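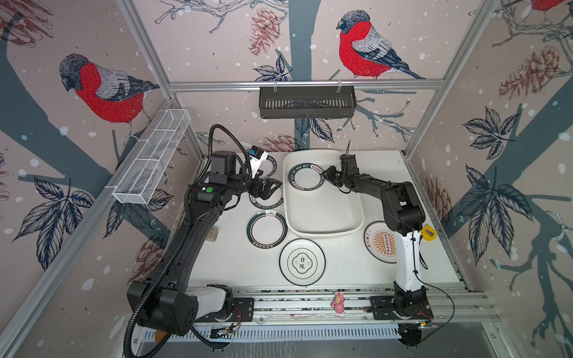 Three bullfinches, snow and pine cones on the walls.

In Defense of Patterned Walls

When I moved to Umham, every apartment I visited had white walls. The agent called them clean. I called them clean too, because I was new and wanted to agree with people. After one winter I changed my mind.

My grandmother's kitchen in Geum had wallpaper with birds. It was not good wallpaper, and near the stove it was yellow. But I can still draw it from memory — I cannot draw one wall of my first apartment.
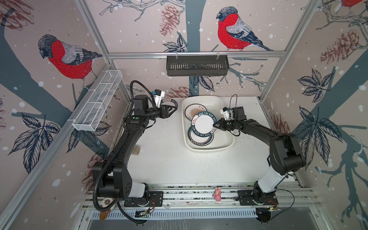 What the white wall costs us

People say that pattern makes a room small. Maybe this is true for a large brown pattern. A pale one with some branches gives the eye a place to walk, and
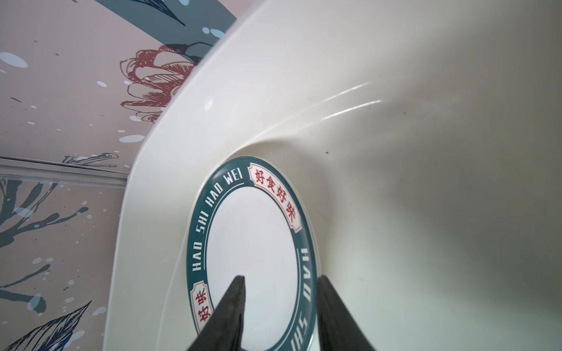

I think a small room needs this more than a large room does. My present room is 18 square meters. I papered one side in October, with five rolls from a shop in Ditov, and I have not felt closed in. 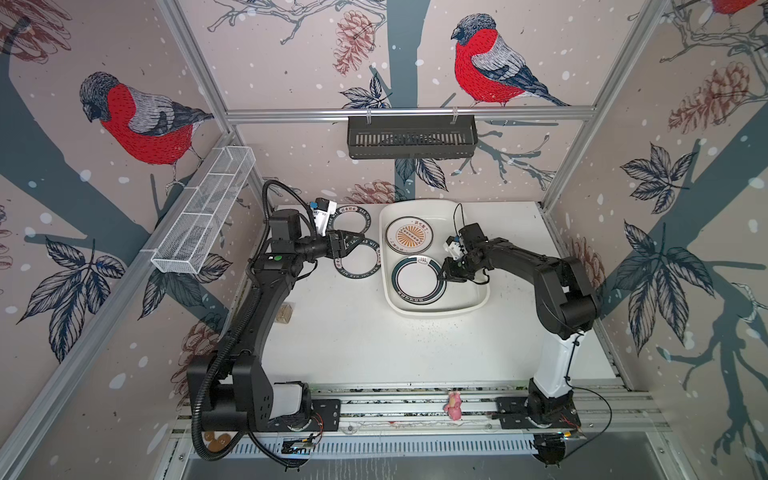

932 words in the print edition · shortened for the web

The stronger argument against me is money. A tenant must often remove the paper before leaving, and this is unpleasant work. I accept it. Still, I would ask owners to permit one patterned wall in each home. The next tenant may dislike the birds, and then he can paint over them.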